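Review: The Olora Memory Book Kit

I bought the Olora memory book kit in January, three weeks after my aunt died, because the funeral home's guest book had room for names and nothing else. My cousins wanted something people could write in properly at the lunch after the burial, and something we could keep adding to once everyone had gone home. I have now used it for one large family gathering and a long stretch of evenings at the kitchen table, so this is a review of the whole thing and not only of how it looked when the box was opened.

What is in the box

The kit has a post-bound album with a gray cover, a stack of loose writing cards, a packet of clear photo sleeves, two pens, a small tabletop sign asking guests to share a memory, and an envelope of spare posts for making the album thicker. There is also a card with a code for the Olora web page, where relatives who can't travel can type something in. You print those entries yourself on cards of the same size.

No photo corners are included. If you want to mount pictures directly on the pages, you will have to buy those separately.

The album

The album is the best part. The cover is stiff and has not bowed, even though ours is now well past the thickness it came with. The posts unscrew with a coin. Adding pages in the middle takes a few minutes, and you do need a flat surface, since everything above the spot you are working on has to come off the posts and stay in order. I dropped the stack the first time and spent the rest of that evening sorting it.

The pages are heavy and a warm off-white. Ink from the supplied pens does not show through. Ink from a marker that one of the grandchildren used did show through, but that was a thick marker and I don't hold it against the paper.

The window on the front cover takes a small photo or a printed name. Ours has her name and the town, Ponce, where she was born and where she always said she was going back to. The window is shallow. A print on ordinary photo paper fits, and anything thicker pushes the plastic out at the edge.

The cards

The cards are where the kit earns its price, and also where I have my biggest complaint.

The earns-its-price part first. A bound guest book at a funeral lunch gets a line. One person writes while the next one waits, and the person writing can feel it, so they put down "so sorry for your loss" and move along. With loose cards, we set a few at each place and people wrote between the soup and the coffee. They took their time. My aunt's neighbor filled both sides of two cards with a story about a flooded basement and a borrowed rowboat that none of us had ever heard. A man who had worked under her at the plant in 2000 wrote down what she told him on his first day, and I have read that one more often than any other.

Each card has one printed line at the top. Some say "I remember when," some say "She always" or "He always," and some are blank. You choose the mix when you order, and you should look at this closely. I asked for the "She" set and got it, but a quarter of the stack was still the general kind that says "They will be missed for." That is a clumsy phrase to finish and most people turned the card over and wrote on the back.

The complaint is the size. The cards are narrower than an index card, and older people with large handwriting ran out of room quickly. My uncle's hands shake, and he managed four lines. He would have written more. In the end he told it to my cousin and she wrote it out for him on plain paper, which I trimmed to fit a photo sleeve. Mevus, who make the other kit I considered, use a card half again as large, and on this point theirs is plainly better.

The pens

Throw them in a drawer. One skipped from the start. Put out good pens of your own, and more of them than you think you need.

The sleeves

The sleeves hold standard prints and slide in from the side. They are clear and don't have the strong plastic smell that cheap ones do. The opening is tight, and prints with a curl need patience. I used a sheet of scrap paper behind each photo to guide it in, and that helped.

Fifteen sleeves come with the kit. I needed far more than that. The refills are sold in the same count and cost too much for what they are. I tried a cheaper brand from the office store and the holes did not line up with the posts, so be warned that you are probably tied to Olora for these.

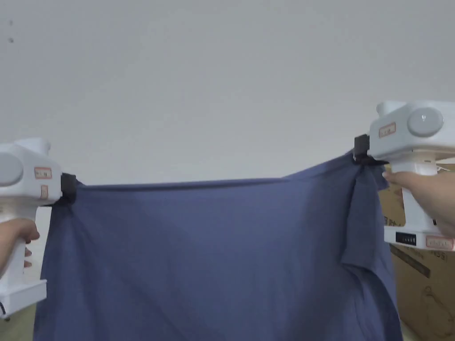
Page last changed: January. Added the section on the web page and corrected what I first wrote about refills.

The web page

The online side works, without being anything special. You enter the code, pick a title, and get an address to send around. Visitors type their memory, add their name, and may attach one photo. You approve each entry before it shows. I was glad of that, because two people sent the same entry several times, and one entry was meant for a different family altogether. I wrote back to her and she was very kind about it.

The entries print out formatted for the cards. On my printer the text sat slightly low until I changed the paper setting, and after that it was fine. Long entries run over to a second card and then a third, with the name repeated on each one. There is no way to change the lettering. The address field is missing a letter-case check, so relatives who typed capitals got an error page. I ended up sending the link by text message so they could tap it.

The page stays up for a year with the kit. After that you pay to keep it. You can save a copy of everything before then, and I would do it early. The saved copy is plain and drops the photos into a separate folder, so you have to match them up by name.

Soo-ah Ahn, a friend of my aunt's from church, set up an online page for her own mother through Jedgate and showed it to me. It is nicer to look at, and the photos open large. It has no book to go with it, though, and most of the people I wanted to hear from were over seventy and wanted a pen. If your family is scattered and comfortable online, I would look at Jedgate first. If most of them will be in one room, get a kit.

Ordering and delivery

The order number they gave me was only three digits, 991, and when I called about the mix of cards they had trouble finding it at first. Once they did, the woman on the phone was helpful and sent a second packet of the "I remember when" cards at no charge. The kit itself came two days before the burial. That was closer than I would have liked. If you are ordering with a date in mind, pay for the faster shipping, or buy the kit afterward and use it at a later gathering. A card written in spring is as good as one written the week of the funeral.

How it has held up

So far, well. The album has been passed around at three Sunday dinners and mailed once to my cousin and back. One corner of the cover has a dent from the mail. The post screws work loose a little as the book gets opened and closed, and I tighten them when I think of it. A card near the front has coffee on it, and it wiped off better than I expected.

The sign did not last. It is a folded piece of card stock and it fell over each time somebody opened the door to the hall. We leaned it against the flowers.

Would I buy it again

Yes, with larger cards. I have thought about buying the Mevus cards and the Olora album and trimming one to suit the other, but the holes are spaced differently, and you would need to punch them all yourself.

A few notes for anyone doing this for the first time. Put a card and pen at each seat and don't ask people to come up to a table. Write the person's full name and dates on the first page yourself, before anything else goes in. Ask people to sign, since I have four cards I can't place, and one of them is the funniest in the book. Leave the last several pages empty.

I gave it four stars out of five on the store page. The missing star is for the card size. The pens are bad too, but everyone has pens.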